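Section 4: Setting up your Tulo embossing press

Hello again! By now your press should be out of its box, so let's get it ready for a first card front. I use the Skandar folders for this, but the Quinlan ones fit just as well (they're a bit thinner, so see the note further down).

1. Stand the press on a firm table and push the suction lever down until it clicks.

2. Lay the base plate flat, grid side up.

3. Slip your card into the folder with the fold right up against the hinge. I still get this wrong when I'm rushing!

4. Put the clear plate on top and wind the handle slowly, all the way through.
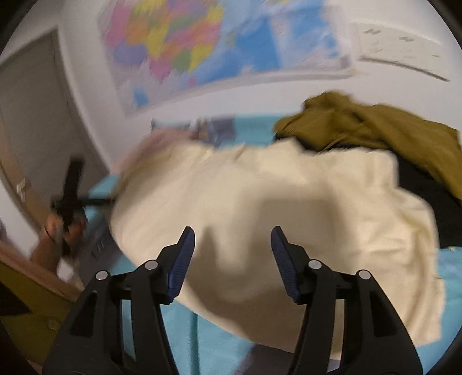 Cream cloth over a turquoise sheet.

Note: with a Quinlan folder, add one sheet of scrap card under the base plate. Two is too many and you'll feel the handle fight you.

Caution: never wind backwards with a folder halfway in. I cracked a plate doing that last October and was very cross with myself.

If your embossing looks faint, try a heavier card before you fiddle with the rollers. I'm fond of the Uketetti pearl card, shade 251, which takes a snowflake beautifully. Inking the raised bits comes in Section 5.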